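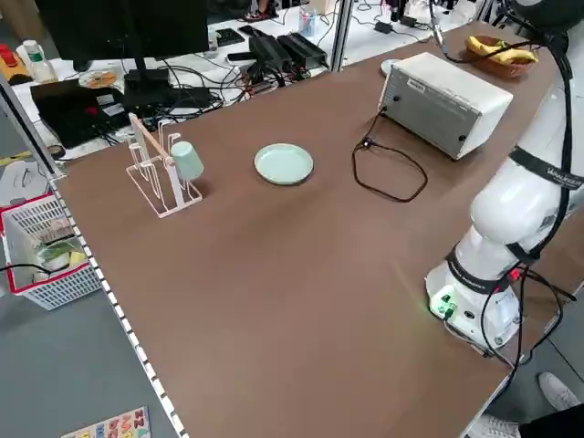 Table with drying rack, plate, toaster oven and a basket of bananas.

Home | Kitchen | Laundry | Money | Contact

How to Find Out What Your Small Appliances Cost to Run

Print this page | E-mail to a friend

Posted June 22, 2023 by Fulgencio Tejada

Every March I get a flyer telling me to unplug everything and watch the savings roll in. I unplugged everything one year. The savings did not roll. So before you buy a smart strip or throw out a perfectly good toaster oven, do the arithmetic yourself. It takes an evening and some patience, and you may find the flyer was selling something.

What you need

A plug-in watt meter, a pencil, and your last electric bill. Any cheap meter will do. The Celtel I use has a terrible display and beeps when it feels like it, but it agrees well enough with a better one I borrowed from the library in Stustville. If a meter claims to lower your bill just by sitting in the outlet, leave it at the store.

Step 1. Find your real rate

Don't use the big price per kilowatt-hour printed on the front of the bill. Turn to the second page, take the total you paid, leave out the fixed monthly charge, and divide by the kilowatt-hours used. Write that number down. Mine was higher than the advertised rate, and I expect yours will be too.

Step 2. Read the label, then doubt it

Most appliances have a rating label on the back, side or bottom. The wattage there is usually the most the thing will draw. A heater that cycles on and off will spend a good part of its time drawing almost nothing. Multiplying the label by the hours is how people end up with scary totals.

Step 3. Measure one full use

Plug the meter into the wall and the appliance into the meter. Reset it to zero. Then cook what you normally cook, at the setting you normally use, and write down the kilowatt-hours at the end. Watts jump all over the place, so ignore those. Check the meter's own rating before you put a heater on it, and don't run one through a thin extension cord.

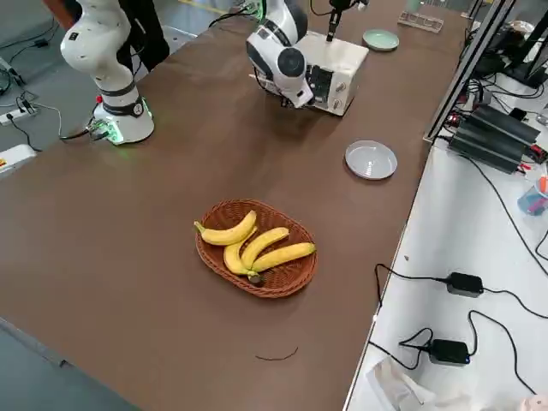

Do this on 3 different occasions and take the middle reading. One reading tells you very little. My neighbor Bethel Woldemariam measured a single batch of toast and announced she was going to save a fortune, but she had forgotten to reset the meter after the dehumidifier.

Step 4. Measure idle draw

Leave the appliance plugged in and switched off overnight, still on the meter. Anything with a clock or a remote will use a little. My coffee maker, a Kassa, drew 2 watts. Over a year that comes to less than a pizza. Plenty of things draw too little for a cheap meter to read, and you can safely stop worrying about those.

Step 5. Do the sum

Kilowatt-hours per use, times uses per month, times your rate. Add the idle draw if there was any. Do it for each appliance and put the list in order, most expensive first.

You may be let down by the result. Nearly all of my kitchen total came from the refrigerator and the big oven. The gadgets the flyers complain about were at the bottom.

What about the plug-in "savers"?

I tried the Kama, which claims to cut waste by 99 percent. Waste of what, the box doesn't say. I ran the same lamp with it and without it, and the meter showed no difference I could find. I sent it back – at my own expense.

If your list shows one item far above the rest, start there and leave the others alone. Check the refrigerator door seal first, and clean the coils if you can reach them.

Contact us | P.O. Box 3363, Stustville | Copyright 2023 | Back to top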